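Swapping battery types in kids' toys and remotes - does it matter?

Pradwood Community Boards > Household > General

katis_and_co
Posts: 200
We go through a silly number of AAs in this house. Toys, the baby monitor, two remotes, the kitchen scale. I've been buying whatever is cheapest at the checkout, but my sister reckons rechargeables pay for themselves in a year. The starter kit I looked at was a fair bit dearer than a bulk box of alkalines. Has anyone done the switch and stuck with it?

tallow
Posts: 1,094
Did it four years ago and wouldn't go back. Get a decent charger that does each cell on its own channel. The cheap ones charge in pairs, and if one cell is flatter than the other you end up with neither charged properly.

Low self-discharge cells are the ones you want. The older type go flat sitting in the drawer.

Vendholm Dad
Posts: 13
Disagree for remotes. A remote uses next to nothing, so a pair of alkalines lasts a couple of years. Rechargeables are 1.2 volts instead of 1.5 and our old garage remote won't work on them at all. I only use them in the train set and the torch.

tallow
Posts: 1,094
Most gear runs fine at 1.2. Your garage remote might just have dirty contacts. Try a pencil eraser on them before you blame the cells.

Vendholm Dad
Posts: 13
Contacts are clean. New alkalines work, freshly charged ones don't. I tried it twice.

My bigger worry is where loose batteries end up. Ours get taken out of things and left wherever, in with the play food more often than not.

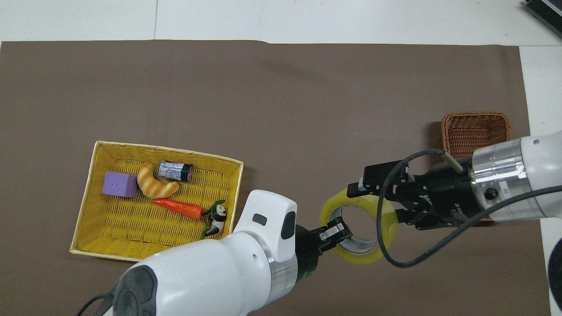 Kevin Huanca
Posts: 958

Agree with the last part. Whatever type you buy, keep the loose ones out of the toy baskets and up somewhere high. Button cells especially. If a kid swallows one, or you even think they have, ring Poisons on 13 11 26 straight away. Don't wait to see how they go.

On the original question, I run both. Rechargeables in anything that gets used every day, alkalines in remotes and clocks, lithium in the smoke alarm if the maker says to. Don't mix types or ages in the one device, that's how you get leaks. I lost a good radio that way in February.

katis_and_co
Posts: 200
Thanks all. Might start with four for the toys and see. Where do you take the dead ones?

tallow
Posts: 1,094
Most supermarkets and hardware shops have a bin near the front. Put sticky tape over the ends first. Not in the kerbside recycling, they start fires in the trucks.

Vendholm Dad
Posts: 13
The bin at our shops is always full, so I keep mine in a jar in the garage and drop them at the tip when I've got a trailer load of other stuff.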